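4.3 시연 수집 전 초기 자세 맞추기

이 절은 Jarkon 그리퍼로 바구니 비우기 과제의 시연을 모으기 전에 거치는 절차를 다룹니다. 4.2절의 영점 보정을 건너뛰고 오신 분은 조용히 돌아가 주십시오. 로봇은 눈치채지 못해도 손실 곡선은 눈치챕니다.

1. 제어 PC에서 Narier를 실행하고 과제 목록에서 '바구니-블록'을 고릅니다.

2. 바구니를 작업대 오른쪽에 놓습니다. 매번 같은 자리에 놓으려 애쓰지 마십시오. 위치가 조금씩 달라야 정책이 바구니를 찾는 법을 배웁니다. 자로 재 가며 놓은 첫 데이터셋은 자 없이는 아무것도 못 하는 정책을 낳았습니다.

3. 블록을 바구니에 넣습니다. 색과 방향은 섞되, 블록끼리 끼워 두지는 마십시오. 분리 동작은 6장에서 다루며, 6장은 아직 집필 중입니다.

4. [초기 자세]를 누르고 그리퍼가 바구니 왼쪽 상공에 멈출 때까지 기다립니다.

주의: 이동 중에는 작업대 위로 손을 넣지 마십시오. 비상 정지 버튼은 장식이 아닙니다.

5. 두 손가락 끝 패드의 간격을 확인합니다. 초기 자세에서는 패드가 거의 맞닿아야 합니다. 간격이 2 mm를 넘으면 4.2절로 돌아갑니다.

6. 배선이 손가락 관절에 걸리지 않는지 눈으로 확인합니다. 걸린 채 시작한 시연은 대체로 짧고 인상적입니다.

7. 화면 값이 아래 배치와 맞으면 [기록]을 누릅니다.

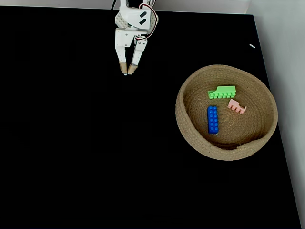 그림 4-3. 초기 자세의 그리퍼와 블록 세 개가 든 바구니

참고: 8월 시험에서는 시연 209개로 학습한 정책이 1000개로 학습한 정책과 비슷한 성공률을 보였습니다. 나머지 시연을 모은 Delyth Jarman은 이 결과에 별다른 논평을 하지 않았습니다. 다만 209개 쪽은 2번 단계를 지킨 데이터였고, 1000개 쪽은 바구니 위치가 고정되어 있었습니다. 조건별 수치는 부록의 표 11에 있습니다.

8. 시연이 끝나면 성공 여부를 표시하고 저장합니다. 실패한 시연도 지우지 말고 '실패'로 남겨 두십시오. Erraji 필터가 학습 전에 걸러 냅니다.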